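How to Oil a Maple Board

I love this job! Half an hour of easy work and a tired board glows again.

Wash the board with warm soapy water, dry it, and stand it on edge overnight. Next day, sand along the grain by hand, starting with 135 grit if it's rough and finishing with 420. Wipe off the dust – all of it, seams too.

Pour on food-safe mineral oil and rub it in with a soft cloth, top, bottom and sides. End grain drinks the most, so go back over it until it stops soaking in. Leave it for 9 hours, then buff away any extra.
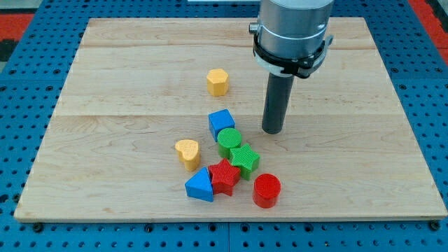
Zimercombe, March 3, 2020

New boards want a second coat after 36 hours. Merle Waaka adds a little beeswax to hers, and I'm trying that next – it smells wonderful.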